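Why a Plastic Basket Has Holes
Everyday Materials, Part 17. For readers aged 9 to 12.
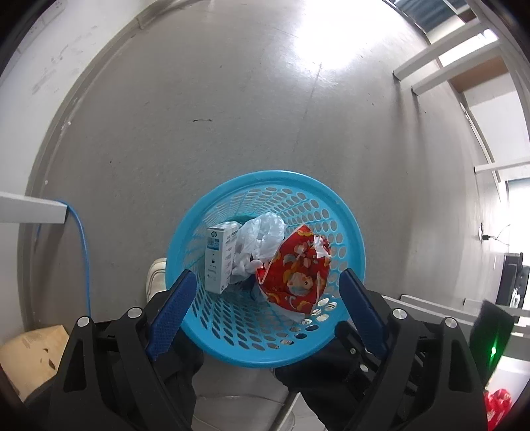 A light-blue plastic basket holding a box, a plastic bag and a red package. The holes are oval.

A basket is a container with gaps in its walls. The oldest baskets were woven from grass, reeds or thin branches, and the gaps were left over from the weaving. A plastic basket is not woven. It is made in one piece, and the gaps are put there by the person who designed it.

This page explains how a plastic basket is made, why it has the shape it has, and why the things people keep in it are wrapped in so many different materials.

What the basket is made of

Most household baskets are made from a plastic called polypropylene (say "polly-PRO-pull-een") or a close relative called polyethylene ("polly-ETH-ull-een"). Both belong to a group called thermoplastics. A thermoplastic gets soft when it is heated and hard again when it cools. This can be done more than once, so many of these plastics can be recycled.

The plastic arrives at the factory as pellets about the size of a grain of rice. Color is added in the form of a second kind of pellet, which contains a lot of pigment. Only a small amount is needed. The two kinds of pellet are mixed before they are melted.

How it is shaped

The method is called injection molding. It has four stages.

Stage one: melting. The pellets fall into a heated tube. A large screw inside the tube turns, pushes the pellets forward and helps to melt them.

Stage two: filling. The screw moves forward and forces the melted plastic into a steel mold. The space inside the mold is the shape of the basket. Wherever the basket will have a hole, the two halves of the mold touch each other, or a steel part blocks the way. No plastic can go there.

Stage three: cooling. Water runs through channels in the steel and carries heat away. The plastic becomes solid.

Stage four: release. The mold opens and pins push the basket out. The mold closes and the next basket begins.

A mold is expensive. A single basket made this way would cost more than a car. If the same mold makes 1,000 baskets, the price of the mold is shared among all of them. A small factory in the town of Sostell, where Tomás Ó Súilleabháin looks after the molding machines, made 1,466 baskets from one mold in May.

Why the sides slope

Look again at the sides of the basket. They taper, meaning that the basket is narrower at the bottom than at the top. Engineers call this slope "draft." If the walls stood at exactly 90 degrees to the base, the plastic would rub against the steel all the way out and might get stuck or scratched. With a slope, the basket comes free as soon as it starts to move.

The slope has a second use. Empty baskets with sloping sides fit inside one another. A stack of them takes up much less space in a truck or a cupboard than the same number of straight-sided baskets.

Why the rim is thick

The top edge of an open container is its weakest part. The bottom is held in shape by the base, but the top has nothing across it. If you squeeze a thin paper cup near the top, it folds. If you squeeze it near the bottom, it resists.

A thick rim makes the edge stiffer. It also gives a larger surface to hold, so the load is spread over more of your hand. A thin edge would press into your fingers.

What the holes do

The holes have several jobs.

They save material. Every hole is plastic that did not have to be bought, melted and cooled.

They reduce weight. A lighter basket is easier to carry and costs less to ship.

They let air through. Damp things dry faster when air can move past them.

They let you see in. You can often tell what is near the bottom without emptying the basket.

The holes in this basket are not all the same size. They are arranged in rows and shrink toward the bottom. A row near the bottom goes around a smaller circle than a row near the top, so smaller holes fit the space. Smaller holes can also leave more solid wall near the base.

Rounded holes are a sensible choice in plastic. When a material is bent, the force collects at sharp corners, and cracks often start there. An oval has no corners.

What is inside: three kinds of packaging

The objects in the basket show three common ways of wrapping things.

The first is the cardboard box. This one is white, tall and slim, with an "hp" logo near the top and a blue label block under it. Cardboard is made from wood fibers pressed into sheets. A flat sheet bends easily, but when it is folded into a box each side supports the next, and the whole thing becomes stiff. Cardboard is also easy to print on, and boxes usually carry small text with product details.

The second is the plastic bag. It is thin, white and translucent. Translucent means that some light passes through but you cannot see clearly what is behind. Thin bags are made from plastic film. The film is produced by blowing air into a tube of soft plastic until it stretches like a long balloon. A bag has almost no stiffness, so it takes the shape of whatever is in or around it. It can be knotted, and a box cannot.

The third is the printed package. This one is red and crinkled, with yellow, orange and cream decorations and a pale cartoon figure. Many crinkly packages are made of several very thin layers. One layer may carry the picture, another may keep out air and moisture, and another may be there so the edges can be sealed with heat. Layers of different materials are hard to separate, so this kind of wrapper is often more difficult to recycle than a cardboard box.

Try it: the paper rim test

You need two sheets of paper, tape and a few coins.

1. Roll each sheet into a tube of the same width and tape it.
2. On one tube, fold the top edge outward twice to make a thick rim.
3. Press gently on the side of each tube, close to the top.
4. Lay each tube on its side and place coins on it near the end, one at a time, until it flattens.

Write down the results for both tubes. Repeat with three folds.

Words to know

Draft: the slope on the side of a molded object.
Film: a very thin, bendable sheet of plastic.
Perforated: having holes made through it.
Pigment: a substance that gives color.
Taper: to get narrower toward one end.
Thermoplastic: a plastic that softens when heated and hardens when cooled.

Text by Cormac Horgan for the Skokum Children's Science Pages. Next part: Why a Zipper Closes.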